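The long table at Clamine

Vija Mockus has been packing glass for Clamine since the shop had only a shelf and one roll of tape. When I asked her if I could come and talk about her work, she answered that there is not much to say. Then she talked for the whole afternoon.

Clamine sells drinking glasses, small vases and lamp parts, and almost everything leaves the building by post. In May the shop sent out 326 parcels, most of them packed by Mrs Mockus and her colleague Ziad Nasrallah.

"People think that packing is the last thing, when the real work is finished," she says. "But a customer opens the box before she sees the glass. If she finds it broken, she does not think about who made it so beautifully."

I ask her how she begins. She begins with the table. She covers it with cardboard from old boxes and changes it when it becomes too rough. A hard table is bad for glass, she explains, and also for the elbows. Then she opens the small white box and puts it where her right hand can reach it without looking.

"I open all the flaps at the start. When you hold something wrapped in two hands, you don't have a third hand for the flap. Ziad laughed at me for this, and now he does it also." 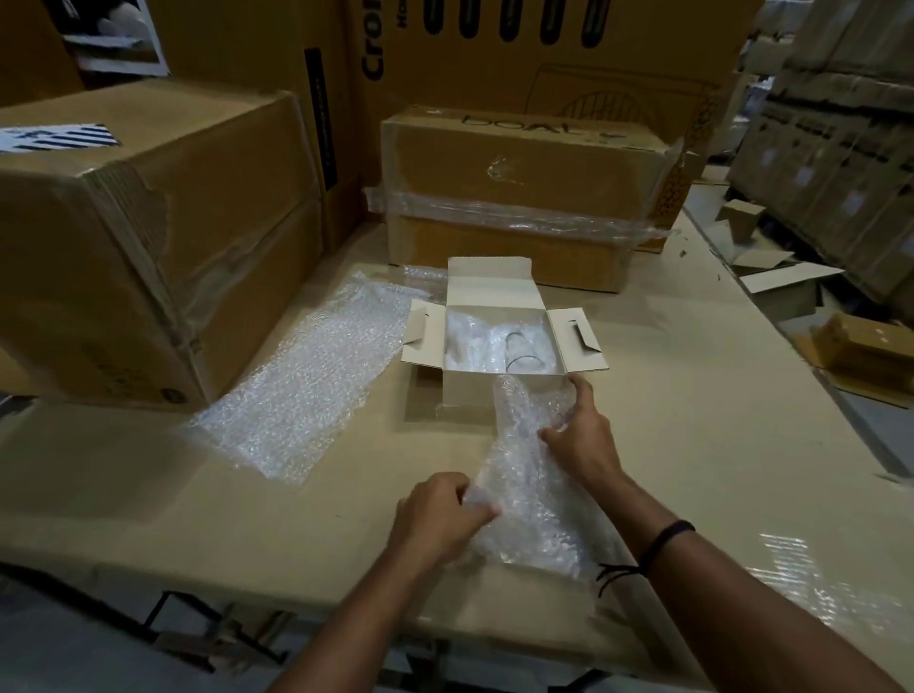 The bubble wrap is her favourite subject. She doesn't like to cut it to one size. Mr Nasrallah made a paper pattern once, with the measures written on it, and she used it for one morning.

"Every glass is a little different, and every piece of wrap too, when you use the old ones again. I take it in my hands and press it a bit. Then I know if it is enough. If it has lost its air I put it in the corners, there it is still good for something."

She keeps the used pieces because she was taught so at home. Her first job was at Rebane, a warehouse for kitchen goods, where everything was wrapped in newspaper and your hands were black at lunch. She stayed there for six years. The manager was Rimantas Rozīte, and she speaks of him with respect, but not very warmly.

"He shook every box next to his ear. If he heard something, you opened it and started again. I was angry with him many times. Today I shake the box also - not so hard as he did."

Does she remember the ones that broke? She does. Last year there were 23 complaints, and she read all of them. The worst was a set of tall vases for a hotel, packed in one big carton by her own decision. Since then she prefers a small box for each piece, and the small boxes together in a strong one.

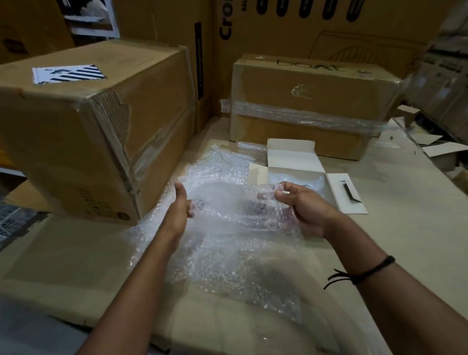
"A big box is comfortable for the person who packs," she says. "You throw in many things and you close it. But inside there is too much space, and the glass begins to travel. In a small box it has to sit."

And the tightness? I had imagined that tighter is always better. She shakes her head. If the wrap is pulled too strongly the bubbles become flat, and then you have only thin plastic. It should be like a scarf on a child, she says, close to the neck but the child must breathe.

Mr Nasrallah comes in with coffee and wants to add that she is slow. She agrees with him. He packs perhaps two boxes while she packs one, and on busy days she is glad of it. The difficult shapes they leave for her: the ones with a thin rim, or with a handle.

Before I go, I ask what she does at home when a parcel comes for her.

"I look how they did it," she says. "My daughter wants to see the shoes, and I am looking at the tape. And I keep the box, of course. Under my bed there are so many that I can't use the vacuum cleaner there any more."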